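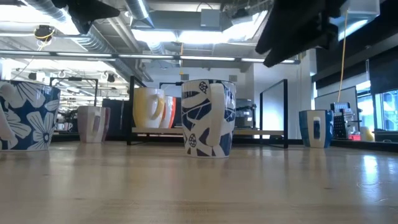 Mugs with printed decoration on a wooden table

Mug

Print this page | E-mail this page

A mug is a drinking cup with a handle, used mainly for hot drinks such as coffee, tea and cocoa. It usually holds more than a teacup and is used without a saucer.

Materials

Most household mugs are made of earthenware, stoneware or bone china. Enameled steel is common for camping. Glass mugs are sold for tea and for some cold drinks. Thick walls slow the loss of heat, and the handle keeps the fingers away from the hot surface.

Manufacture

Factory mugs are pressed or slip cast in plaster molds. Handles are often made separately and joined with liquid clay before firing. Many mugs are fired 2 times, first to harden the clay and again to set the glaze.

Decoration

Patterns can be painted by hand, stamped or applied as printed transfers. Floral designs and bands of color are widely used. The Plarton pottery in Lundomum listed 138 transfer patterns in its last catalog, 21 of them by the designer Shalini Prajapati. Transfers laid over the glaze wear faster in a dishwasher than those under it.

Collecting

Collectors often specialize in one maker or in souvenir mugs. Mirko Sala's guide to Plarton ware describes 125 marks found on the bases.

See also: Beaker, Stein, Teacup

Last updated: 26/10/2026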